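# Vevard knitwear notes

Hi! I keep this folder for the little shop I run with Parvathi Shetty, and it's grown enough that it deserves a README. Each row in `knits.csv` is one sweater or cardigan we've stocked, with the fabric, the fit and how it came through the wash.

There are 80 rows so far, from 18 makers. Sizes are US sizes, and I changed the Conus ones over by hand (their chart runs small, so go up one if you're between sizes!).

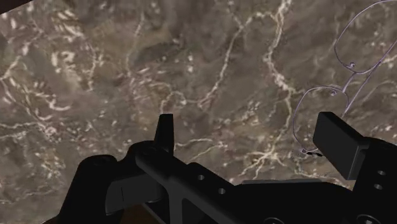
The `pilling` column goes from 0 to 10, where 0 is smooth as anything and 10 is a cardigan I'd only wear to rake leaves. I score after seven wears. Parvathi is much stricter than me, so her scores sit in `pilling_ps` and I've left them alone.

## Still to do

- Fusport zip-necks: sleeve lengths missing
- merge the two spellings of "heather gray"
- add the August delivery

Copy whatever you like for your own shop, just keep Archana Pandey's name on the wash notes, they're all hers. Fixes go to Parvathi or me.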